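Classroom Atlas Update: Projections Unit Revised
Jun 10, 2021

The map projections unit for grades 7 and 8 has been revised and is now posted in the teacher library. The earlier version, released in March, remains available until the start of the fall term, after which only the revised files will be supported. Teachers who have already printed the student packet can keep using it with the one-page correction sheet.

Changes to the unit are as follows.

The opening activity now uses equal-area and conformal maps side by side at the same equatorial scale. In the earlier version the two maps were printed at different scales, and students who measured Greenland with a paper grid got ratios that did not match the answer key. Both maps have been redrawn on letter-size paper with a 30-degree graticule. The grid overlay is a separate file and should be printed at 100 percent, with "fit to page" turned off.

Lesson 3 (distance and scale) has a new worksheet based on the Kevutow sheet, a practice map of a river valley with two towns, Drana and Flarnier. Students measure the straight-line distance between the towns, then the distance along the road, and convert both to miles. The contour interval is 200 feet. The bar scale was checked against the representative fraction, and the two now agree.

Lesson 5 (thematic maps) replaces the single-class county map with three versions of the same data, classed by equal interval, quantile and natural breaks. Students write a short paragraph on how the pattern changes from one to the next. The scoring guide gives up to 7 points for this paragraph, one of which is for correct use of the word "class."

The glossary has been shortened. "Rhumb line" and "azimuth" were moved to the extension pages, where the Hodžić reading on compass navigation uses both terms.

Order numbers have also changed. The printed classroom set is now item 2504. The old number will not work in the order form.

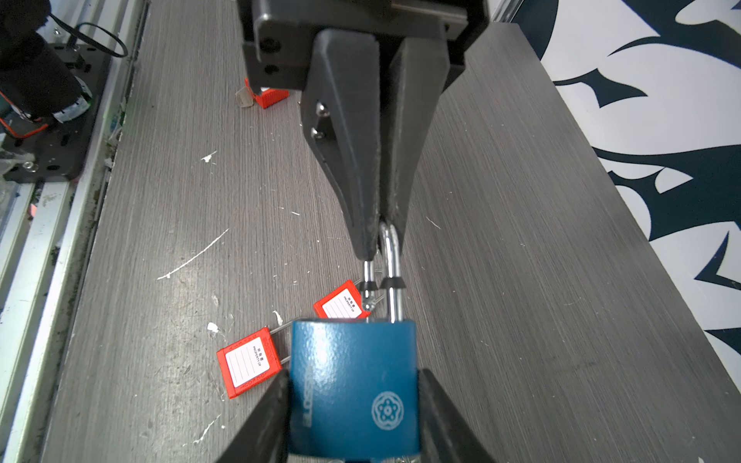 Can the unit be taught without the printed classroom set?
All of the student pages are in the teacher library as print-ready files, and the only item that works better from the printed set is the wall map used in Lesson 5. A projected copy is acceptable if the room can be darkened enough to tell the lighter classes apart.

Corrections to the revised files should be sent through the form on the teacher library page, with the lesson and page number given. The high school version of the unit is still under review and keeps its current page numbering for now.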